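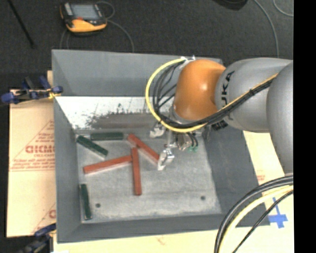 Red and green blocks in a grey bin.

Search news and notices
Enter keyword
Go

Rustbridge tightens paint checks on toys sold at market

11/22/20

Traders selling painted toys at Rustbridge covered market will have to hold a test certificate for each coating colour from January, the town's trading standards office has confirmed.

The change follows a survey in which 81 items were bought from stalls and sent to the Madorum laboratory. Three failed the limit for lead that can be released from the coating. Two of those were skittles and the third was a pull-along cart. All have been withdrawn from sale.

Teodora Petkov, who led the survey, said the failures were confined to yellow and orange coatings. "A certificate for one colour tells us nothing about the next, as the pigments differ," she said.

Certificates will be valid for two years, or until the paint supplier changes. Second-hand toys are exempt - they remain covered by the general safety rules.

Blagoje Atanasov, who rents a stall in the east aisle, said the cost of testing would fall hardest on small makers who use many colours. The office said traders could share a certificate where the paint came from the same batch.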